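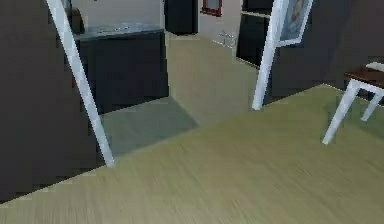
Page last changed: August 18, 2019

Section 11. Getting the simulated apartment ready for open day visitors

Welcome back! If you have worked through the earlier sections, Tutidard is installed on the demonstration desk at Havlow and you have had a little practice driving the virtual robot. Now comes the pleasant part, which is setting up the rendered apartment so that guests can try it for themselves.

1. Start Tutidard and choose Open Day from the Drandier menu. Loading can be slow the first time, so this is a good moment to put out the chairs.

2. Pick the room with the wood-grain floor and the low dark cabinet with the grey-blue countertop. There are other rooms in the list, and you are welcome to explore them later, but the visitor tasks are written for this one.

3. Turn the view until you have the slanted white poles ahead of you and the small table with the reddish-brown top at the right. Save it as the starting view.

Note: The poles are thin and they stand out nicely against the dark furniture, so we like to let guests begin by steering between them and the table (children are often wonderful at it!).

4. Set the speed to 2 and the session limit to 186 seconds. Press Apply, and then press it once more when the confirmation box comes up.

5. Load the Hodžić route file and run it from start to finish before the doors open.

Caution: Do not press Reset Room while a guest is driving. It clears the saved view as well, and you will have to go back to step 3.

6. Between guests, press Return to Start. If the screen shows message 62, close the route file and load it again.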